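How to Test a Dish-Handling Robot at a Home Sink

Last revised October 2020

Use this procedure to find out whether a given arm and hand can move plates from a sink to a rack without supervision. It was written for the Drivbridge test kitchen and assumes a standard counter, a double sink and a fixed faucet. Loading a dishwasher is a different task and is covered on its own page.

What you need

- One robot with at least one multi-fingered hand
- 13 plates of a single shape, plus 2 spares
- A slatted rack that fits the smaller basin
- A stopwatch and a printed score sheet
- A stop button within reach of the operator

Step 1. Fix the layout

Set the robot base so the shoulder of the working arm lines up with the divider between the basins. Mark the base position with tape. Swing the arm through its full range by hand, power off, and confirm that the wrist clears the faucet at every height you intend to use. Most collisions in the May trials were with the spout. The software treated it as thinner than it was.

Step 2. Set the grip

Start with a rim grip: thumb on the face of the plate, fingers behind it. Suction works on dry, flat plates and fails on wet or curved ones. Raise grip force in small increments until the plate stops rotating when the wrist is turned 90 degrees, then write down the value. The Cikmont controller stores it under the object profile. On a Plollen hand it has to be entered again after each restart.

Step 3. Run dry, then wet

Complete one full set of 13 with dry plates. Repeat with plates rinsed in plain water, then with dish soap. Do not change the grip setting between sets. If a plate slips, log it and continue - the purpose is to see how performance drops.

Step 4. Score the placement

A placement counts only if the plate stands unaided after the hand opens. Check the approach angle first. The plate should be close to upright before it is lowered, or the bottom edge will ride along the slats instead of dropping between them.

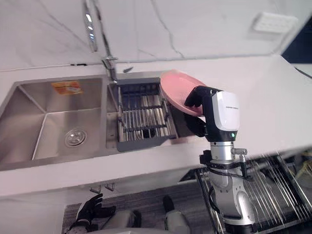

Plate held nearly upright over the right end of the rack in the smaller basin.

Step 5. Read the results

Our last session logged 159 valid placements out of 220 attempts. Most failures came at release, where the fingers dragged the rim. A robot at that level can do the chore with a person nearby. It cannot yet be left alone with a full sink, and mixed loads of cups, pans and flatware remain outside the test. The Sotiropoulos score sheet has a blank column for them.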